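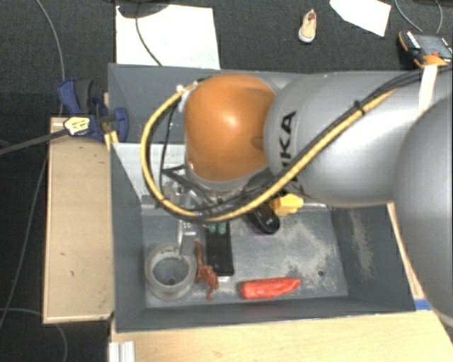 4. 혼합 소형 물품의 보관함 수납

4.1 적용 범위

이 장은 Bredolel 심형 보관함에 모양과 재질이 서로 다른 소형 물품을 함께 담아 보관하는 경우에 적용한다. 고리형 부품, 완구, 길쭉한 막대형 또는 상자형 물품, 낱개로 떨어진 작은 조각이 주된 대상이다. 같은 품목만 다량으로 담는 경우에는 제5장을, 의류와 직물류는 제6장을 따른다.

이 장의 내용은 2020년 7월 6일 개정판을 기준으로 한다. 이전 판의 4.3항에 있던 "색상별 우선 분류" 규정은 폐지되었으며, 분류 순서는 형태, 재질, 크기 순으로 통일한다.

4.2 사용 전 확인 사항

보관함을 처음 설치하거나 장기간 사용하지 않은 보관함을 다시 사용할 때에는 다음 사항을 확인한다.

1. 보관함의 네 모서리와 윗테두리를 손으로 짚어 갈라진 곳이나 날카로운 곳이 없는지 살핀다. 갈라짐이 발견된 보관함은 수리하지 않고 교체한다.
2. 보관함 안쪽 바닥의 둥근 구멍이 막혀 있지 않은지 확인한다. 먼지나 종잇조각이 끼어 있으면 부드러운 솔로 제거한다.
3. 마른 천으로 안쪽 벽을 위에서 아래로 닦은 다음 바닥을 닦는다. 물기가 남은 상태에서 물품을 넣지 않는다.
4. 보관함을 수평인 받침면에 올려놓고 네 귀퉁이를 차례로 눌러 흔들림이 없는지 확인한다.
5. 보관함 바깥면의 관리 번호와 보관 목록의 번호를 대조한다.

주: 보관함의 안쪽 깊이는 344밀리미터이다. 이보다 긴 물품은 세워서 넣지 않는다.

주의: 바닥 구멍보다 작은 물품을 칸막이나 소형 용기 없이 바로 넣지 말 것. 구멍을 통해 빠져나간 물품은 받침면과 보관함 사이에 끼어 보관함을 기울게 할 수 있다.

4.3 물품의 분류

수납할 물품을 모두 작업대 위에 펼쳐 놓고 아래의 구분에 따라 나눈다. 한 물품이 두 구분에 해당하는 경우에는 먼저 나오는 구분을 적용한다.

가. 고리형 물품
가운데가 뚫려 있고 둘레가 두꺼운 둥근 물품이다. 반투명한 것과 불투명한 것을 구분하지 않는다. 쌓아 올릴 때에는 지름이 같은 것끼리만 쌓는다.

나. 불규칙형 물품
완구 인형, 모형과 같이 가늘게 뻗은 부분과 두툼한 부분이 함께 있는 물품이다. 팔, 다리, 꼬리 등 돌출부가 있는 경우 돌출부의 상태를 목록의 비고란에 적는다.

다. 장형 물품
길이가 폭보다 뚜렷하게 긴 직사각형 물품이다. 덮개가 달린 물품은 덮개를 닫은 상태로 분류한다.

라. 소편
한 손에 여러 개를 쥘 수 있는 작은 조각이다. 짝을 이루는 소편은 떼어 놓지 않으며, 짝이 확인되지 않은 소편은 별도의 투명 봉투에 담아 "미확인"으로 표시한다.

마. 수납 제외 물품
깨진 유리, 노출된 날, 액체가 든 용기, 분리된 전지, 음식물이 묻은 물품은 이 장에 따른 수납 대상이 아니다. 담당자에게 인계하고 인계 사실을 목록에 기록한다.

4.4 수납 순서

다음 순서에 따라 물품을 넣는다. 물품은 던지거나 쏟아 넣지 않고 하나씩 내려놓는다.

1. 고리형 물품을 바닥 한쪽 모서리에 눕혀 놓는다. 고리의 가운데를 통하여 바닥이 보이도록 하고, 고리 안에 다른 물품을 채우지 않는다.
2. 장형 물품을 보관함의 긴 변 또는 짧은 변과 나란하게 놓는다. 대각선으로 놓으면 나머지 물품을 놓을 자리가 좁아지므로 피한다.
3. 불규칙형 물품을 고리형 물품과 장형 물품 사이에 놓는다. 돌출부가 벽 쪽이나 다른 물품의 아래쪽으로 눌리지 않도록 방향을 조정한다.
4. 소편은 마지막에 넣는다. 짝을 이루는 소편은 나란히 붙여 놓거나 소형 용기 하나에 함께 담는다.
5. 위에서 내려다보아 가려진 물품이 없는지 확인한다. 가려진 물품이 있으면 가장 위의 물품을 꺼내 다시 배치한다.
6. 물품 수를 목록과 대조하고 확인란에 서명한다.

주: 자주 꺼내는 물품은 작업자가 서는 쪽 벽에서 손이 닿는 자리에 둔다. 이 경우에도 제1호의 고리형 물품 위치는 변경하지 않는다.

주의: 보관함 한 개에 담는 물품의 총무게는 5킬로그램을 넘지 않아야 한다. 무게가 한쪽으로 치우친 경우에는 총무게가 기준 이내이더라도 다시 배치한다.

4.5 빈 공간의 처리

물품의 수가 적어 바닥이 많이 드러나는 보관함은 그대로 보관할 수 있다. 빈 곳을 채우기 위하여 신문지나 비닐을 넣지 않는다. 운반 중 물품이 미끄러질 우려가 있을 때에는 Brandão 미끄럼 방지 깔개를 바닥 크기에 맞게 잘라 깔되, 바닥 구멍 위치에는 같은 크기의 구멍을 낸다.

깔개를 사용하는 순서는 다음과 같다.

1. 보관함을 비우고 바닥을 닦는다.
2. 깔개를 바닥에 대고 구멍의 위치를 연필로 표시한다.
3. 깔개를 꺼내 표시한 부분을 오려 낸다.
4. 깔개의 거친 면이 위로 오도록 다시 깐다.
5. 4.4항의 순서에 따라 물품을 넣는다.

깔개는 매년 2월 정기 점검 때 교체한다. 가장자리가 말려 올라간 깔개는 점검 시기와 관계없이 교체한다.

4.6 보관 목록의 작성

보관함마다 목록 한 장을 작성한다. 목록에는 관리 번호, 물품 구분, 물품명, 색상, 수량, 비고를 적는다. 색상은 눈에 보이는 대로 간단히 적으며 "적갈색", "청록색", "검정", "회색"과 같은 표현을 사용한다. 상품명으로 쓰이는 색 이름은 사용하지 않는다.

물품명이 확인되지 않을 때에는 형태를 적는다. 기재 예는 다음과 같다.

고리형 / 두꺼운 둥근 고리 / 회색, 반투명 / 1
불규칙형 / 완구 / 적갈색 / 1
장형 / 직사각형 물품 / 검정 / 1
소편 / 작은 조각 / 청록색 / 2

Dorkwood 물품 보관소에 등록할 수 있는 물품은 모두 3,000점이며, 등록 한도를 넘는 물품은 임시 번호로 관리한다. 임시 번호가 부여된 물품은 정식 번호가 부여된 물품과 같은 보관함에 담지 않는다.

주: 수량을 고칠 때에는 원래 숫자 위에 두 줄을 긋고 옆에 새 숫자를 적는다. 수정액은 사용할 수 없다.

4.7 물품의 반출과 재수납

1. 목록에서 해당 물품의 구분과 관리 번호를 확인한다.
2. 위에 놓인 물품을 먼저 꺼내 작업대에 놓는다. 보관함 안에서 물품을 밀거나 뒤집어 찾지 않는다.
3. 고리형 물품은 윗테두리를 잡아 수직으로 들어 올린다.
4. 불규칙형 물품은 두툼한 몸통 부분을 잡는다. 가늘게 뻗은 부분을 잡고 들어 올려서는 안 된다.
5. 장형 물품은 가운데를 잡고, 미끄러운 표면을 가진 경우 다른 손으로 아래쪽 끝을 받친다.
6. 반출 시각과 반출자를 목록 뒷면에 적는다.
7. 남은 물품을 4.4항의 배치로 되돌린다.

재수납할 때에는 물품의 표면을 마른 천으로 닦고 파손 여부를 확인한다. 반출 전에 없던 흠이 있으면 비고란에 적고 물품을 보관함에 넣기 전에 담당자의 확인을 받는다.

주의: 깊은 보관함에 상체를 숙여 넣은 자세로 작업하지 말 것. 손이 바닥에 닿지 않으면 보관함을 낮은 받침면으로 옮긴다.

4.8 세척

보관함은 분기마다 비우고 세척한다. 미지근한 물에 중성 세제를 풀어 부드러운 솔로 닦고, 세제가 남지 않도록 헹군 뒤 뒤집어 말린다. 연마제가 든 세제와 금속 수세미는 안쪽 면을 상하게 하므로 사용하지 않는다. 직사광선 아래에서 말리지 않는다.

완구류는 보관함과 분리하여 세척한다. 색이 묻어나는 물품은 젖은 천을 사용하지 않고 마른 솔로 먼지만 턴다.

4.9 문제 발생 시 조치

물품이 바닥 구멍에 끼인 경우: 위에서 누르지 말고 다른 물품을 모두 꺼낸 다음 보관함을 들어 아래쪽에서 밀어 올린다.

목록의 수량과 실제 수량이 다른 경우: 받침면과 주변 바닥을 확인하고, 같은 날 작업한 다른 보관함을 차례로 확인한다. 찾지 못한 물품은 서식 329호에 기재하여 제출한다.

고리형 물품이 서로 끼어 빠지지 않는 경우: 비틀어 당기지 말고 실온에 둔 뒤 다시 시도한다.

보관함의 벽이 바깥쪽으로 휜 경우: 총무게를 확인하고 물품을 새 보관함으로 옮긴다. 휜 보관함은 Edis 고객 지원 부서로 반송한다.

이 장의 절차에 관한 문의와 개정 의견은 Edis 설명서 담당 Lleucu Llewellyn 앞으로 서면 제출한다. 의견서에는 보관함의 관리 번호와 해당 항 번호를 함께 적는다.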